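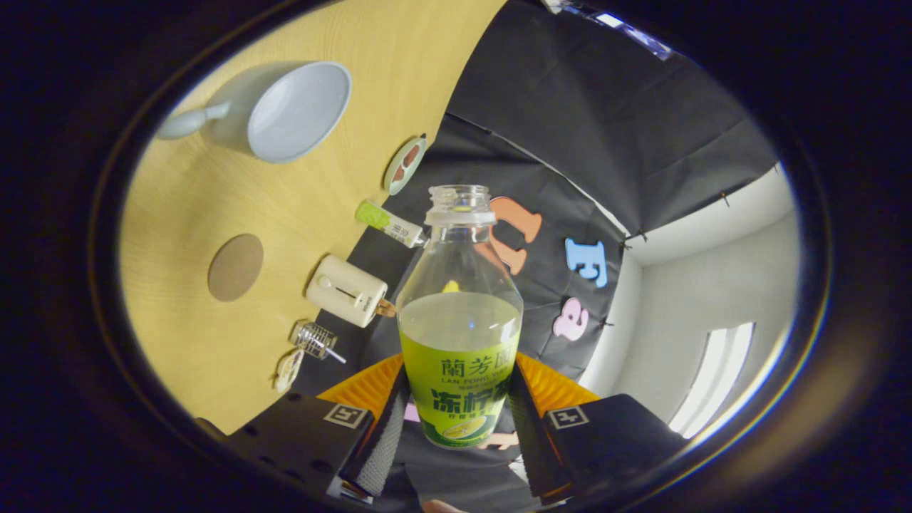 Hand-Held Gripper Demonstrations: Frequently Asked Questions

14 comments | 76 shares

These answers apply to operators recording with the Dalham hand-held gripper and to sites using Nirnov for review and upload. Sites that record by remote control should also read the last group of questions.

GENERAL

What counts as one demonstration?

One continuous recording of one task, from open fingers to open fingers. For a pick-and-place task this means approach, grasp, lift, move, place, release and withdraw. Setting up the table between recordings is not part of a demonstration and should not be recorded.

How many demonstrations does a task need?

The default order is 290 accepted demonstrations per task. Tasks with a single rigid object and a fixed goal are sometimes ordered lower. Tasks with mixed objects are ordered at 1000. The number on your task sheet overrides anything on this page.

Do I need robot experience to record?

No. Operators need to be able to complete the task smoothly with the gripper in one hand. Most people need a practice session before their recordings pass review. Practice recordings go in the practice folder and are deleted at the end of the week.

Can two operators share one task?

Yes, and it is preferred. Each operator logs in separately before picking up the tool. Do not hand the tool over in the middle of a recording.

GRIPPER AND MARKERS

What are the square markers on the fingers for?

The software finds both markers in every image and works out the finger opening from the distance between them. If one marker is lost, the opening is filled in from the images on either side. If both are lost for more than a short stretch, the recording is rejected.

A marker is scratched or peeling. Can I keep going?

Stop and replace the finger block. Markers should not be re-glued on site, as a small rotation shifts the measured opening. Spare blocks come already calibrated as a left and right pair and must be changed as a pair.

How hard should I squeeze?

Enough to hold the object through the full movement, and no more. The pads are soft and will deform. On a thin-walled plastic bottle, hold on the part that gives least. If the wall buckles, the finger opening no longer matches the object width and the robot will learn to close too far.

The pads are slipping. What should I check?

Wipe the ridges with a damp cloth and let them dry fully. Dust and skin oil collect between the ridges. If slipping continues on a dry, clean object, replace the pads. Do not wrap them with tape or rubber bands.

Does it matter if my fingers show in the recording?

A fingertip at the bottom of the image is acceptable. A hand that crosses in front of the markers or touches the object is a reject. Keep the free hand behind the tool or at your side.

OBJECTS AND TABLE

Can I use household items?

Yes, unless the sheet names a specific set. Bottles, mugs, coasters and small dishes are all suitable. Avoid anything sharp, anything heavier than the tool's rated load, and anything you would mind dropping.

Are containers with liquid in them allowed?

Allowed for bottles with a closed cap. Liquid changes how the object behaves when it is lifted and tilted, and a set with only empty bottles transfers poorly to full ones. Vary the fill level between sessions and write it in the notes field as empty, part or full. Open cups with liquid need written approval from the site lead.

Clear bottles keep failing review. Why?

The usual cause is reflection. Light on a curved shoulder can hide the outline of the bottle, and the reviewer cannot tell whether the pads made contact. Turn the bottle so that a printed label faces the camera, or move the lamp. Do not put stickers on the bottle.

Should I clear the table before recording?

Clear anything that is in the path of the tool. Other objects may stay. A fully bare table in every recording produces a policy that fails on a normal one. Change the surrounding objects at least once every 11 demonstrations and move them by more than a hand's width.

Do windows cause problems?

A window in view is acceptable if the markers remain readable. The camera adjusts exposure for the whole image, so a bright window can push the black finger blocks and the marker pattern toward the same dark tone. If Nirnov shows a low marker score, turn the table or lower the blind and record a test.

Is a backdrop required?

No. Use one if the wall behind the table is glossy or if people pass behind it. Plain cloth works. Fixed decorations on the cloth are fine and often help position tracking, which needs some detail in the background. A moving cloth does the opposite – pin or weight the lower edge.

MOVEMENT

How fast should I move?

At a steady pace that the robot arm can copy. The Ishida profile in the software has a speed limit, and the tool beeps once when it is passed. One beep in a recording is tolerated. Two is a reject.

May I correct a bad grasp?

Yes. Open the fingers, back off, and approach again in the same recording. Mark the recording as "recovery" before upload. Up to a tenth of the order can be recovery demonstrations. Do not cause bad grasps on purpose unless the sheet asks for them.

What if I drop the object?

Stop the recording and discard it. A drop is not a recovery, even if the object lands upright.

Why was my recording rejected as "impossible pose"?

The hand can reach positions that the arm cannot. Typical cases are twisting the wrist past its limit and reaching back toward your own body. Run the reach check in Nirnov at the start of each session. It shows the arm's limits for the current table height.

REMOTE CONTROL

When is remote control used in place of the hand-held tool?

For tasks where contact force matters, such as inserting a plug or wiping a surface, and for final checks on the target arm. It is slower. An operator at the Bromville site records fewer demonstrations per hour by remote control than with the hand-held tool, but the arm's joint positions are logged directly and no reach check is needed.

Can I mix both kinds in one order?

Only if the sheet says "mixed." The two kinds are stored in separate folders and weighted separately in training. Do not rename files to move them from one to the other.

There is a delay between my hand and the arm. Is that normal?

A short, constant delay is normal. A delay that grows during the session is a network fault. Stop, release the arm with the pedal and restart the link. Recordings made with a growing delay cannot be repaired.

UPLOAD

When do uploads close?

Thursday at 4 p.m. for review in the same week. Anything later goes into the next batch.

How long are rejected recordings kept?

Until the order is closed. You can appeal a reject from the review page – choose the recording, give the time at which you think the reviewer is mistaken, and submit.

COMMENTS (4 of 14 shown)

benchtop_r
The speed beep is inaudible with the extraction fan on. Is there a light option?

Reply from site admin
Settings, Tool, Alerts, "Flash on limit." Off by default.

k_orr
Confirming the point on pads. Had a run of slips, cleaned them, no change. New pads fixed it. Over 40 recordings lost before I swapped them.

millside
Does "part" in the fill level field cover everything between empty and full? Our reviewer wants percentages.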